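Section 2. Before you order: planning the bench and the budget

Read this before section 3. Most of the overspend at Dremuston came from skipping it. Questions to Sheena Pollock, not to the supplier.

2.1 What to settle first

1. Pick one task. One. "Put the food on the plate" is a task, "help in the kitchen" is not a task and can't be priced.
2. Write down the objects. Size, weight, how easily they squash. Gripper quote depends on this.
3. Measure the room. Door width as well — the Annan delivery went back on the van.
4. Agree who signs. Anything over 2000 pounds goes to Murdo Moffat before the order, and he wants the quote attached.

NOTE: Quotes from Likberg hold for 90 days. If yours has run out ask for a new one, don't send the old number through.

2.2 Tables and stands

5. Budget for the tables seperately from the arm. Plain white tops, flat, no lip. Patterned tops cause trouble later with the cameras.
6. Use a second table for clamped stands if you have the floor space. Leave a gap between the two so a knock on one doesn't travel.
7. Stands clamp on. Check the thickness of the table top against the clamp before you buy either.
8. Keep the computer, keyboard and screen on a further desk, off the working table. Needs its own line in the budget, people forget. 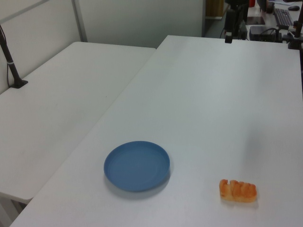 Fig. 2-1. Table layout for the plate task, plate and food item set out. Stand on the left table is clamped at the back corner.

9. Buy the plates and food items early, they're cheap. Get spares in the same colour, shops change their stock.

CAUTION: Do not run cables across a walkway. Price cable covers for the whole length of floor, then add 25 per cent.

2.3 Ordering

10. Order tables and stands first, cameras next, arm last. Arm lead time is the longest but you can't fix its position untill the tables are in, and Villier charge for a second visit.
11. Ask for the service contract as a separate line. Year one is usually bundled, year two isn't.
12. Put in 2 days of Svetozár Skála's time for set up. Book him by March if you want him before summer.

NOTE: Overhead lighting normally does. Don't buy lamps until you've tried the room with the lights you have got.

CAUTION: No mains power to the arm until Ailsa Haldane has checked the emergency stop. Applies to loan units too.

Order form is at the back, form B. Send the filled-in copy to Sheena and keep one with the bench.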